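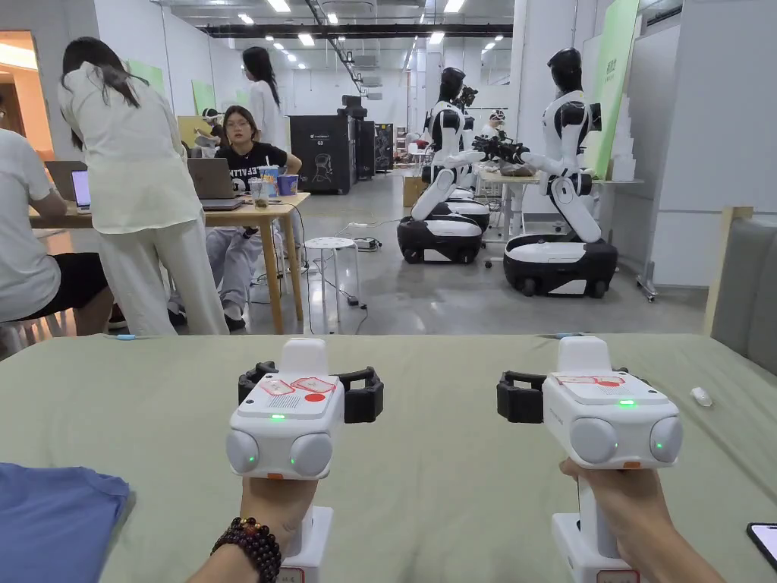

Toshiko Uchida
Maintainer, Zumunden cloth and table recordings

Zumunden Tabletop Cloths – README

Contents of this release

Zumunden is a collection of short recordings of everyday work with cloth on a table: folding, unfolding, smoothing, stacking, and moving a folded piece from one side to the other. It has 3,540 recordings in total. Of these, 2,000 are in the main part and the other 1,540 are in the extra part, which has more difficult fabrics and less regular tables.

The table is always covered. In many recordings the cover is sage green, and a folded piece of blue fabric is one of the items you will meet often. Other covers and other fabrics are listed in the file fabrics.txt, with the name we use for each.

Where it was recorded

All recordings come from our workroom in Baltport. It is a bright room with white walls, a grey concrete floor, and recessed lights in the ceiling, with the black pipes left open. It is a shared room. People sit at the wooden desk with their laptops and drinks while the folding goes on, and they talk, stand up and walk. We kept this activity in the recordings. If your work needs a quiet background, please use the list background_still.txt, which has 134 recordings with no person behind the table.

Small things also stay on the tabletop between one task and the next, for example a phone near the edge. They are not labeled unless the hands touch them.

How the files are arranged

main/ – one folder for each kind of task
extra/ – the same folders, with the suffix _x
labels/ – one text file for each recording
fabrics.txt – names of fabrics and covers
background_still.txt – see the section before

A label file has one line for each step. The line gives the start time, the end time, the fabric name and the verb. We use only these verbs: fold, unfold, smooth, stack, carry, turn. "Turn" means the cloth is turned over with the other face up. It does not mean rotation on the table, for which we have no verb at present.

How we decide that a fold is finished

This question took us a lot of time. In the first version, Kanako Hirano and I labeled the same 80 recordings separately, and our end times were often different. I stopped at the moment when the two edges met. She waited until the cloth was released and lay flat. Now we both follow her rule, and the old labels in main/ were corrected in August. The labels in extra/ were made with this rule from the beginning.

If a fold is opened again and repeated, it is written as fold, unfold, fold. We do not join them.

Known problems

– Light fabrics on a light cover are hard to see at the corners. The labels there are less exact.
– Stacks with more than four pieces sometimes lean. We did not mark when a stack starts to lean, only when it falls.
– Two fabrics, Horkden and Zariņš, have almost the same color. They were named after the shops where we bought them. In folder names the second one is written Zarins, without the special letters.

Use

You may use the collection for research and teaching. Please do not try to find out who the people in the background are, and please do not publish enlarged pictures of their faces or their screens.

Corrections to labels are welcome. Send the recording name, the line number and the time you think is right. Kanako reads the corrections for extra/, and I read those for main/.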